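Small laundry on the bed: how I fold and put away without losing the evening

Household tips, bedroom and linen
By Zhenhua Hou

For many years I folded my laundry on the kitchen table. The table was always a little sticky somewhere, and every time I had to wipe it first, wait for it to dry, and then move everything again when somebody wanted to eat. Now I fold on the bed. The bed is big, it is soft, and it has one great advantage: you can't go to sleep until the work is finished.

I write here what I have learned. Some of it is maybe obvious for people who had a good teacher at home. I had no such teacher, so I learned slowly.

Prepare the bed first

Push the comforter up to the head or to one side. You don't need to make the bed nicely, only to get a flat place as wide as your two arms. If the comforter stays in the middle, small things will slide under it and you will find them in January.

Light bedding is a help when you have dark clothes. On our bed there is white and cream cloth with little cherries on it, and a black sock can be seen on it at once, even in the evening with one lamp. When I had a navy blue cover, I was searching with my hands like a person in a cave. If your cover is dark, put an old pale pillowcase under the black things and fold on top of it.

Do the black things separately

Black clothing shows every bit of lint, and light bedding gives lint very generously, above all fleece. I have three small habits for this.

Shake each black piece one time, strongly, away from the bed.

Turn socks and thin clothes inside out before they go in the washer, so the lint sits on the inside. Look for the seam if you are not sure which side you have in your hand.

Keep the lint roller in the same basket as the clothespins. Mine is a Cama, with a long handle, and I bought it only because the handle was long.
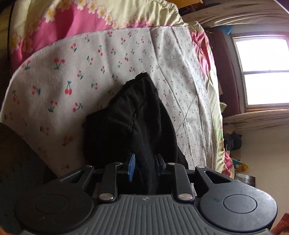

The order of folding is important for me. I begin with the smallest things, because they are the ones that escape. Socks, then underwear, then washcloths, then towels, and shirts at the end. My sister-in-law does the opposite, big things first, and says the pile gets small faster and this gives her courage. Both ways are fine. What is not fine is to take whatever comes, because then you have six little piles and no space to fold a towel.

Socks without a partner

A sock without a partner goes in a cotton bag that hangs inside the closet door. I used to keep these socks on top of the dresser and they made me sad each morning. Now I open the bag when it is full. The last time there were 11 in it, and four found their partner the same day. The others became dust cloths. A sock on the hand is really the best tool I know for window blinds and for the legs of chairs.

Please don't roll the socks into a tight ball with one cuff pulled over the other. The elastic becomes tired. Lay one on top of the other, fold in half, and stand them up in the drawer side by side.

A black towel, and other towels that don't want to lie flat

Dark towels with a soft pile are more difficult than they look. They keep every wrinkle from the dryer, and when you pull one out from the heap it stays a heap. I do it like this:

1. Find two corners of the same short side. Forget the rest of the towel for now.

2. Hold these corners and let the towel hang. Give it one shake.

3. Lay it on the bed from the far side toward you, so the air goes out.

4. Pass your flat hand from the middle to the edges, always in the direction where the pile lies down.

5. Fold in half the long way, then in three.

If two people fold, each one takes two corners and you walk toward each other. It is quick, and the children like to do it for the first three towels — after this they have homework suddenly.

I wash dark towels at 40 degrees (this is Celsius, on my machine; on an American one I would choose warm) and I never add fabric softener. Softener makes the pile nice to touch, but then the towel drinks less water. If your towel has a label that says something different, believe the label and not me. 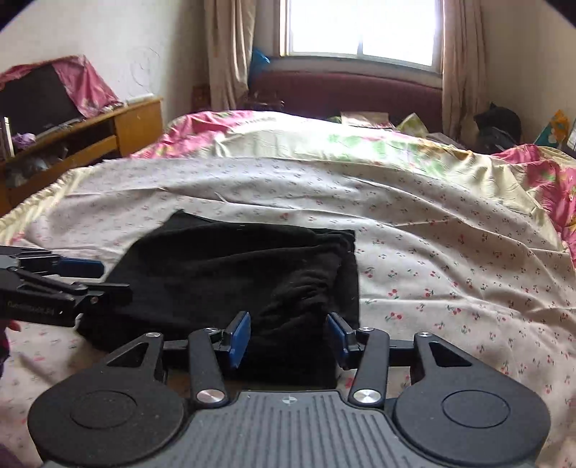
Indholm, January

We have now short days and the laundry takes a long time to dry, so I add some winter advice to this page.

Before you fold a towel, put your hand inside the thickest part, usually the hem. The surface can feel dry while the hem is still cool and a little damp. If it goes in the closet like this, the whole shelf will smell after two days. I hang such a towel over a door for one night more.

Don't let folded towels stay on the bed if you also sleep with the window closed. The bedroom air is more humid than we think. I carry them away immediately, even when I am lazy.

Flattening the sheet again

After the folding, the bottom sheet is always wrinkled on the side where you leaned. You don't need to take it off. Go to the foot of the bed, lift the corner of the mattress a little, pull the sheet down and tuck it, and then do the same on the other side. If the elastic corner jumps off every time, the sheet is probably too shallow for your mattress. Measure the height of the mattress before you buy the next one. I bought two wrong ones from Bañuelos, very pretty, and the mistake was mine.

Where everything goes

Towels on the middle shelf, with the folded edge to the front, so you can take one without pulling its neighbor. Sheets inside their own pillowcase, one set together. For the small things I use three Privness drawer boxes, but a shoe box with the lid under it works the same, and I used shoe boxes for 10 years.

How long it takes

A normal basket takes me 40 minutes when I watch something at the same time, and much less when I only fold. I still prefer to watch something.

One last thing about the comforter. Before you pull it back over the bed, lift it all the way up and look under it. Last week I found one washcloth and the lid of the clothespin basket.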